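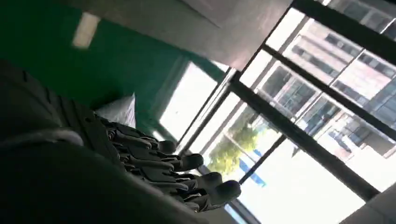
Robot hand at the window, Flovdale office.

Plurkum mail migration: progress report
To: Annelies Berchtold
From: Beat Ammann
23 Mar 2018

Annelies, you asked for one page and no adjectives. I have managed the one page.

Where we are

Of the 137 mailboxes on the old Dideck server, 128 now live on Plurkum. Their owners can send, receive, and complain, and the help desk queue shows they are doing all three. The other nine belong to Accounts, who asked to be left alone until quarter end and have been.

Spam filtering went live with the second batch. For one morning it treated every invoice from Hofstetter as junk, a view with some support in Purchasing. Laurențiu Nistor has since added them to the safe list, and the held invoices were released the same day.

What is late

Shared calendars. The import tool reads a repeating meeting as a separate meeting for each date, so Ursina Hubmann opened her calendar to find the Monthly Review booked through the end of the century. Plurkum support has given us a ticket number and their thanks for our patience. Laurențiu is writing a script in the meantime. It works on his calendar and on mine, and I would like to see it work on a busy one before we let it near yours.

The archive is also behind. Åsmund Fagerlund found 28 old mail files on a drive labeled "temp." We have owners for all but 5 of them. If you remember who used the account "frontdesk2," please tell Åsmund.

Money

We are inside the budget you approved. The Dideck license renews in September whether or not anyone is using the thing, and notice has to be given in writing, on paper, by mail. The letter is drafted and needs your signature.

Next

Move Accounts after they close the quarter. Fix calendars. Turn off the old server, leave it plugged in for a month, and see who shouts.

Needed from you: the signature, and a decision on how long we keep mail from people who have left. Legal says seven years and Åsmund says the disk is full.

Beat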